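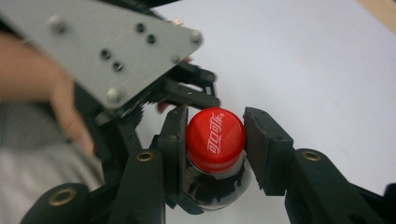 HUSUNHAM, November

Container Return Depot: Frequently Asked Questions

The answers on this page apply to the Husunham depot operated by Prakeo. Other return points may use different equipment and keep different hours. Where this page and the signs at the depot differ, follow the signs.

ELIGIBLE CONTAINERS

Which containers carry a refund?
Most ready-to-drink beverage containers made of plastic, aluminium, steel, glass or liquid paperboard carry a refund if the refund marking is printed on the label or the body of the container. The marking is usually beside the barcode. Containers sold before the scheme started, or bought outside its area, generally have no marking and are not eligible.

What is the largest container accepted?
2 litres. Larger water casks and jugs go in household recycling if your council accepts them.

Are imported drinks eligible?
Eligibility depends on registration and marking. The country of manufacture and the language on the packaging make no difference. An imported drink distributed through a registered supplier will have the refund marking on the original label or on an overlabel. If the overlabel has come off, the container will be rejected by the machine and may be taken to the counter, where staff can look up the barcode.

Are wine and spirit bottles accepted?
Not at present. They may be placed in the glass skip beside the exit lane. No refund is paid on glass left in the skip.

Are milk containers accepted?
Plain milk, no. Flavoured milk is accepted if the container is marked.

PREPARING CONTAINERS

Should lids be left on or taken off?
Plastic screw caps may be left on empty plastic bottles. The caps are a different polymer from the bottle body and are separated by flotation after the bottles have been shredded. Metal lids on glass bottles should be removed and put in the tin by the counter. Crown seals go in the same tin.

Do containers have to be empty?
Yes. A container holding liquid will exceed the weight limit for its barcode and will be returned through the infeed. Liquid that gets past the infeed contaminates the belt and the line has to be stopped for cleaning. There is a drain with a grate at the left-hand end of the sorting bench.

Do they have to be rinsed?
Rinsing is not required. It is recommended for containers that will be stored for more than a few weeks, particularly juice and flavoured milk.

Can containers be crushed?
Do not crush them. The reader needs a legible barcode and a body profile close to the original shape. Lightly dented cans normally read. Flattened cans normally do not, and will have to be processed at the counter.

Should labels be removed?
No. A container without a label has no barcode or refund marking and cannot be paid on.

What about broken glass?
Broken glass is not accepted in any lane. Wrap it and put it in general waste at home.

USING THE DEPOT

How does the self-service lane work?
Select a payment method on the screen, then place containers on the infeed one at a time, base first. Wait for the green light between items. Select Finish when done. If the lane is idle for 60 seconds the session closes and the refund is paid to the method selected at the start.

When should the bulk counter be used?
Loads of more than 50 containers should go to the bulk counter. Smaller loads may use either. Glass must be kept separate from other materials at the bulk counter. Mixed loads are accepted but will be sent to the sorting bench first.

How are bulk loads counted?
By an optical counter supplied by Alemico. Bags are emptied into the hopper by staff and the result is shown on the display above the counter. Customers may ask to watch the load go through. A request for a recount has to be made before the containers leave the hopper enclosure, as they are compacted straight afterwards.

Can bags be left for counting later?
Yes, if the bag carries a Ragab tag linked to an account. Tags are dispensed at the counter at no charge. Untagged bags left at the gate are treated as donations and the refund is not recoverable.

Which bags can be used with tags?
Any clear or translucent bag that closes fully. Opaque bags are opened before acceptance, and this delays payment. Do not put glass in tagged bags. Use a crate and attach the tag to the handle.

Is vehicle access available?
Vehicles enter from the side lane and exit through the rear gate. Trailers are permitted but must not be uncoupled on site. The height bar over the entry applies to roof racks and anything carried on them.

Is the site accessible?
The self-service lane nearest the door has a lowered infeed and screen. Staff will carry loads from a vehicle on request. Sound the horn once in the marked bay.

REFUNDS

How is the refund paid?
By bank transfer, by printed voucher or by donation to a registered group. Cash is available at the bulk counter only.

How long does a bank transfer take?
Transfers are normally sent on the next business day. The time taken to clear depends on the receiving bank.

The voucher did not print. What should I do?
Do not start another session. Note the lane number and the time on the screen and speak to staff. The session record is held in the machine and a replacement voucher can be issued from it.

Does a voucher expire?
The expiry date is printed under the barcode. Expired vouchers can't be reissued.

Why was a container rejected when the same product was accepted last time?
The usual causes are a creased or wet barcode, residual liquid, or a product whose registration has lapsed. The screen shows a code for each rejection. Code 541 means the barcode was read but no current registration was found. Take the container to the counter, where the register can be checked manually. The copy stored in the machine is updated overnight and can be out of date for newly registered products.

Can a business or school open an account?
Yes. An account holder can have several tags and several authorised users, and receives a monthly statement listing containers by material. Application forms are at the counter.

MATERIALS

What happens to the plastic?
Clear and coloured PET are baled separately and sent for washing and flaking. HDPE is baled as a single grade. Colour is sorted optically and bales are sampled before dispatch.

What happens to the glass?
Glass is sorted by colour, crushed and screened. Larger fractions go to container manufacture. Fines go to road base and filtration media.

Are the figures published?
A summary of returned tonnes by material is posted on the noticeboard each quarter. Copies can be requested by email.

QUESTIONS NOT COVERED HERE

Ask at the counter during opening hours or write to Yasmine Farouk, Site Coordinator, Prakeo, Husunham. Include the lane number and session time for any query about a refund. Tag queries should quote the number printed below the Ragab barcode.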